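Hi all – quick catch-up on where your grant money has gone since April.

The big one first: the Lilska escape game nights are up and running! We've now had 1287 players through the door, and the new puzzle set, Varketti, is almost 30 locks and ciphers long (I lost count of the drafts, sorry). It plays in two acts with a short break in between, and people really do talk about the clues the whole way through that break.
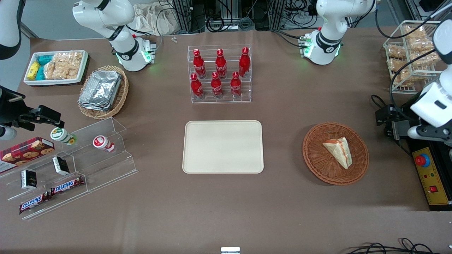 One player wrote on the feedback sheet that the second act was way harder than the first and the hint cards ran out too soon. Fair point, and I've already rewritten four of them.

Costs are okay. We're 200 dollars over on printing, mostly because the Suominen map had to be done again on thicker paper, but the Plamo padlocks came in cheaper than I'd budgeted, so it nearly evens out.

Still to do: finish the family version, test it with kids, and fix that awful cipher wheel that keeps sticking. I'd love to have you over to play before the next payment is due on 20th May – just tell me how many seats to hold!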